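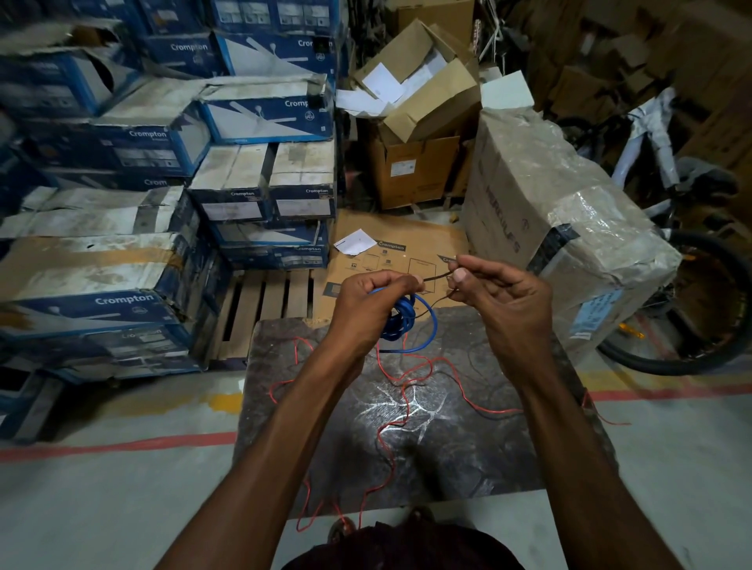

Moving screens: where does the line fall between a legal screen and "using your body"?

Posted by Vamlow in Rules and Officiating

I keep the scorebook for a men's recreational basketball league and we have an argument that has gone on since June. I would like an answer that refers to the rules and not to what people see on television.

The situation. Team A runs a high ball screen. The screener is our largest player by a distance. He sets his feet a stride above the arc, the defender runs into him, and the dribbler goes off his right shoulder. So far nobody objects. The defender then recovers by sliding underneath, and as he does so the screener turns towards the basket. His hip and backside end up across the defender's path. There is contact, the defender stops dead, and the dribbler takes an open shot from the elbow.

One referee calls this an offensive foul every time. The other has never called it. Both say they are applying the FIBA rules, which is what our league plays under.

What I want to know:

Is the screener entitled to turn and roll if the defender is still in contact with him?

Does it matter that he is wide? The defending side says he "sticks his backside out". He says that is where it lives.

If the foul is called after the dribbler has started his shooting motion, does the basket count if it goes in?

I have 4 games coming up where the same two referees are on the rota, so a form of words I can put to both of them beforehand would be useful.

MacKinnon

I refereed at county level and still do the odd evening game. I will take your points in turn.

On the roll: yes, he may turn and roll, but the legality of the screen and the legality of the roll are separate judgements. A legal screen requires the screener to be stationary, inside his own cylinder, with both feet on the floor when contact occurs. Once that contact has happened the screen has been tested, and if he was still and upright it was legal. What he does next is a fresh movement. When he rolls he is an ordinary player moving on the court and he is responsible for contact he causes by moving into an opponent's path.

The test I use is which player got to the spot. If the screener turns on the ground he already holds and the defender runs into his back, there is nothing to call on the screener. If the screener steps sideways or backwards to occupy the space the defender was about to use, and contact follows, that is an illegal screen. A half-step is enough. Officials who watch the ball miss it, as the upper body often looks quite still while the feet are moving.

On width: the cylinder is the space occupied by the player's own body and the air above it. In front it is limited by the palms of the hands when the arms are bent at the elbows, at the rear by the buttocks, and at the sides by the outside edge of the arms and legs. The distance between the feet should be in proportion to the player's height. A broad man therefore has a broad cylinder and is allowed it. What he cannot do is bend at the waist and push his hips back so that he takes up more floor than he would in a normal stance. Your man is entitled to the size he is, and "sticking it out" is a foul only if he does in fact stick it out.

On the basket: this depends on timing. A foul by a player of the team in control of the ball is a team control foul. There are no free throws and the defending side gets a throw-in. If the foul occurred before the ball left the shooter's hands, the goal does not count, even if he had already started his motion. If the ball was already in the air when the foul occurred, it can count. From your account the contact comes well before the shot, so no basket.

A form of words for the referees: "When the screener turns after first contact, are you judging whether his feet move into the defender's path, or any contact at all on the turn?" That should expose the difference between them without accusing either of being wrong.

Pemitz

You're overthinking it. If the defender ends up on the floor it's a foul, if he doesn't it isn't. Every ref I've ever played under works like that whatever he says. Also tell your big lad to keep his arms crossed over his chest and he'll get away with anything.

MacKinnon, in reply: Whether someone falls is not part of the rule in either direction. Crossed arms are sensible advice, but they do nothing for moving feet.

Pemitz, in reply: 211 games and I've been called for it once.

Aurelio Robles

MacKinnon has the rule right. I coach and would add something on the practical side, and one omission.

The omission is distance. It matters whether the defender could see the screen coming. If it is set in his field of vision, the screener may be as close as he likes short of contact. If it is set outside his vision on a stationary opponent, he must be allowed one normal step. If the defender is moving, time and distance both apply, and he must have enough room to stop or change direction. That is never less than one normal step and never more than two. On your play the defender goes into the first screen and then slides under, so he is moving and he is looking at the screener. He has very little claim to be surprised by the man, but he does have a claim to the space if the screener moves into it late.

As to coaching it, most illegal rolls are caused by the dribbler. He leaves too early, the screener is not set, and the screener then leans or steps to make up the difference. Have the dribbler wait until the screener's second foot is down. We also make our screeners hold for a full beat after contact, then open up by pivoting on the foot nearer the basket. A clean pivot keeps him over his own ground. If he drops the other foot back first, as tall players tend to, his hips swing across the lane and that is the foul your stricter referee is seeing.

You can check which of these he does if anyone records the games. Watch his feet only, from the moment of first contact until the shot goes up.

Vamlow, in reply: Thanks both. We have one recording, from the side. He drops the foot back on two of the three I could make out, and on the third there is a substitute standing in the way. I have sent MacKinnon's wording to both referees and one has answered so far. He says feet.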